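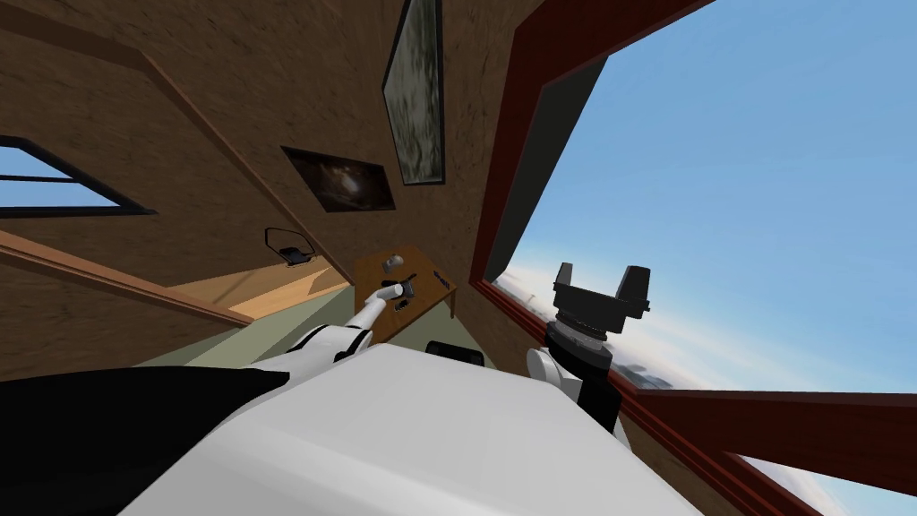

Hikavari two-armed table clearer, with practice software
Reviewed by Hanyu Peng, Kenholm guest house, Grondville

We rent the Hikavari for £489 a month from Guo, who also supply the practice software. I look after the ground floor at Kenholm, where there are 11 rooms and a lounge, and I have had it through one winter and into July. This review covers the software as much as the robot, as that is the part my staff spend their time with.

The job we took it on for is a dull one. Guests leave things on the small tables in the lounge and the bedrooms, and someone has to go round picking them up, sorting what is rubbish from what isn't, and putting the rest back where it belongs. It used to take Chunhua Kong most of the gap between breakfast and the first arrivals.

Setting up
You start on the computer, with a room drawn in the software and the robot inside it. You steer both arms from the robot's own point of view and pick things up off a table. The runs you save are what it learns from. Guo asked for 500 before they would switch on the real machine and we sent over 700, mainly because Zhuoran Zheng got keen and did them in the evenings.

The view takes getting used to. When the robot leans, the whole room leans with it, and two of us felt queasy in the first session. There is a setting to hold the horizon level, but it is buried under "Display, Other" and the manual doesn't mention it. Turning it on helps with the stomach and makes the gripper harder to judge, so in the end most of us left it off and kept sessions to 10 minutes.

The drawn rooms are decent. They come with windows and pictures on the walls, and you can change the size of the table. You can't change its height, which is a nuisance as our bedside tables are lower than any of theirs. Small dark things are hard to make out on the screen, and I would like a zoom.

In use
It is slow. A table that takes me a few seconds takes the Hikavari a good couple of minutes. It doesn't need watching the whole time though, so the slowness matters less than I expected. Cups and remote controls are fine. Coins it pushes about. Paper is hopeless and we have told it to leave paper alone.

It has dropped two glasses, both in the first month. Guo changed the grip setting over the phone and it hasn't happened again.

Battery life is good enough for the ground floor. It can't do stairs, so upstairs is still done by hand.

What it changed for us
No one lost hours. That was agreed before we signed, and I'd advise anyone else to get it in writing, as Yanling Kong insisted on here. What did change is who does what. Chunhua now spends part of the morning at the desk checking the robot's log and marking the mistakes, and the rest on the linen, which was always behind. She likes the linen and is not fond of the log. Her words were that she used to be finished when the table was clear, and now there is always something left to tick.

Ximeng Feng, our oldest hand, tried the practice software twice and didn't want to go on with it. We let him be. He does upstairs, and he is still the one we send in when a guest has left something behind that needs a bit of thought, like tablets or a letter. I would not want the robot handling those in any case.

Zhuoran has become the person everyone asks when it stops. That wasn't in his job and for a while he wasn't paid for it. He is now, but it took me too long to notice. If you get one of these, work out early who will be answering the questions and put it on their rota.

There is also the matter of being recorded. The robot's cameras are on whenever it moves, and staff were uneasy about being in the recordings. Guo will blur people if you ask. It should be the standard setting.

Price and support
The rent includes the software for three users. A fourth is extra. Phone support is quick before noon and patchy after, and the training visit was worth having, although it was aimed at people who had used something like it before.

I have renewed for another year on the same terms, and have asked again about the table height.

Three and a half out of five.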